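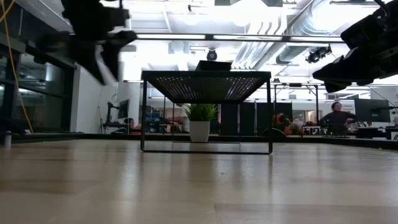
**Figure 2.** Black metal-framed structure on a wooden tabletop, with a dark panel of small LED lights across the top and a flat black device resting on it.

## 4. Does the mixtape tag mean anything to listeners?

The claim we set out to test is a common one in writing about online music stores: that calling a release a "mixtape" instead of an "album" changes how people find it, pay for it and listen to it. Store operators repeat this claim often. The evidence they offer is thin. Most of it comes from weekly sales emails, where a release that was picked for promotion is later held up as proof that its label worked.

We used listings from two stores, Florkeo and Tolel. Both let artists upload their own work and choose one of four format tags (single, EP, album, mixtape). After removing duplicates and releases with no playable tracks, we had 3,086 hip-hop releases. Neither store checks the tag. An artist may call a four-track release an album, or a two-hour release a single, and a fair number do exactly that.

### 4.1 Price

At first glance the tag looks powerful. Mixtapes were far more likely than albums to be offered free or at a price the buyer picks. Earlier work has read this as a sign that listeners expect mixtapes to cost nothing. We doubt that reading. Artists set the price, and they set it on the same upload page where they pick the tag. What the numbers show is a habit among sellers. They say very little about buyers, who never saw the same music offered under both names.

To get closer to the buyers, we looked at 110 releases whose artists had changed the tag after upload while leaving the music and price alone. If the label mattered much, plays should have moved after the change. We found no steady movement in either direction. Some releases gained plays, more of them lost plays, and the losses look like the slow decline nearly every release goes through once its first weeks are over. The sample is small, and we would not build a theory on it - but it's the only part of our data where the music stays fixed and the tag does not.

### 4.2 Discovery

Tolel gives mixtapes their own browse page. Florkeo does not. If separate browse pages help listeners find new artists, as Tolel's help text says they do, then lesser-known artists should do better there. We compared artists with fewer than 500 followers on each store. Those on Tolel did receive more plays from people who had not heard them before. The gap shrank to almost nothing when we left out releases that had also appeared in the store's email newsletter.

That result should worry anyone who wants to credit the browse page. The newsletter is written by staff, and the staff choose from the browse page. We can't pull the two apart with the logs we were given, and we don't believe the earlier studies could either, though they report their findings with more confidence than we are ready to.

### 4.3 Listening

We also asked whether people play mixtapes straight through more often than albums. Endale, a plug-in that records track order for listeners who agree to share it, gave us 1,000 complete listening sessions. Mixtape sessions were more often played in order. They were also more often uploaded as one long track, which makes skipping harder. Once we dropped single-track uploads, the difference was too small to take seriously.

A second tool, Clonetik, sorts releases by sound alone and ignores whatever the artist wrote. We had hoped it would show that mixtapes and albums form separate groups. It did not. The groups it produced followed tempo and vocal style, with both tags spread across all of them. It is possible that Clonetik misses features that matter to fans, such as a host talking over the tracks or the use of borrowed beats. We checked a handful of releases by ear and heard both of these under both tags.

### 4.4 Limits

Both stores lean toward artists from the southern United States who release music without a label, and the results may not carry over to other places or genres. Endale users chose to install it, and people who install such tools probably care more than most about track order. Play counts on Florkeo include plays by the artist, and we had no way to remove them. The July logs from Tolel were missing several hours each night, so we left that month out of the play comparisons in 4.1 and 4.2.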